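The Long Life of a Kitchen Table

When I moved to Sultby, I had two suitcases and a box of books. The flat had a stove, a sink and a lamp that hummed. It had no table. For the first month I ate on the floor with my back against the wall, and I told my family on the telephone that everything was very comfortable.

I did not know then how much of a life happens at a table. In the house where I grew up, the table was the place where you ate, but it was also where my mother cut cloth, where my father repaired the radio and where the neighbours sat when they had bad news. When somebody died, people came and put their hands on it. I never thought of it as furniture. It was more like a room inside the room.

In Sultby I learned that people here change their tables quite often. On my street, the hard rubbish days come in May, and the footpath fills with things that were good enough the week before. Chairs stand in the rain. There are bookshelves, lamps without shades, prams, and always tables. I walked past them in the evening and felt a little ashamed, as if I was looking into windows.

I took my first table from there. It was dark, with one short leg, and I carried it home upside down on my head. A man watering his garden asked if I needed a hand. I said no, out of pride, and then had to stop at every second gate.

That table stayed with me for many years. I put folded cardboard under the short leg, and each time I washed the floor I had to fold new cardboard. Later I bought a small rubber foot at Trokside, the hardware shop behind the station, and the problem was finished for the price of a coffee. I think I was almost sorry.

It was at Trokside that I first heard about the repair evenings. A notice was pinned near the paint counter, between an advertisement for firewood and one for piano lessons. "Bring your tired furniture," it said. The evenings were held at Stalis, a former bakery with high windows and a floor that slopes toward the street. I went with the idea to stay half an hour. I came home near midnight with glue on my sleeve.

There were 44 people on the list of members that winter, but I never saw them all in one place. Most came when something was broken and disappeared when it was fixed. The regular ones were mostly older, and they had strong opinions about varnish. One woman believed that a table should never be varnished at all. She rubbed hers with oil at the start of every season, and she spoke about the wood as other people speak about the skin of a child. Her neighbour at the bench said that she had better things to do in spring.

From them I learned words that no language course had given me: apron, stretcher, tenon, burr. An apron is the board that runs under the tabletop and joins the legs. I had used the word only for cooking. For some weeks I tried to bring these words into my conversations at work, without much success.

I also learned how to look under a table. This is the first thing they do at Stalis. They do not admire the top. They go down on their knees, sometimes with a groan, and look at the joints, because the top tells you what the owners wanted others to see and the underside tells you how it was made. Under one old farm table we found the pencil sums of a child, going on for several rows, and most of them were wrong. The owner asked us to leave them. We cleaned around them with a dry brush.

Not every table wants to be saved. There was a long discussion one evening about modern tops, the white and smooth kind which you find in offices and in new flats. Some of the members would not touch them. They said there is nothing to repair, only something to replace. I understood their feeling, but I did not agree. A white table is also somebody's table. Children do homework there. Someone reads a difficult letter there and turns it over on its face.

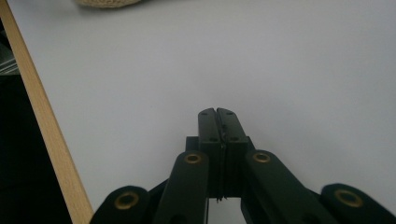
I have one myself now. When I moved to a bigger flat, the dark table would not go up the stairs, whichever way we turned it, and I gave it to the couple on the ground floor, who had nothing to eat on. For my own kitchen I bought a white one from Yokoyama, a small second-hand shop which is open only in the afternoon. It is wide and plain. In the morning the light lies on it so evenly that I can see every crumb, and this has made me a cleaner person than I was before.

In the beginning I was careful with it, in a way that was not pleasant for my guests. I put a mat under each cup. Then a friend set down a hot pan while we were talking, and it left a pale brown ring near the corner. She was very sorry. I said it was nothing, and after she had gone home I looked at the ring for a long time.

At the next repair evening I asked what could be done. I was given two answers, and then a third person said that both were wrong. One can try baking soda with a little water, very gently, or one can leave it alone. I tried the soda. The ring is lighter today, but it did not go away, and when I sit down with my tea I usually put the cup on top of it.

The couple on the ground floor still have the dark table. Sometimes their door is open when I come in from work, and I can see it from the stairs, with the rubber foot on its short leg and a bowl of onions on top.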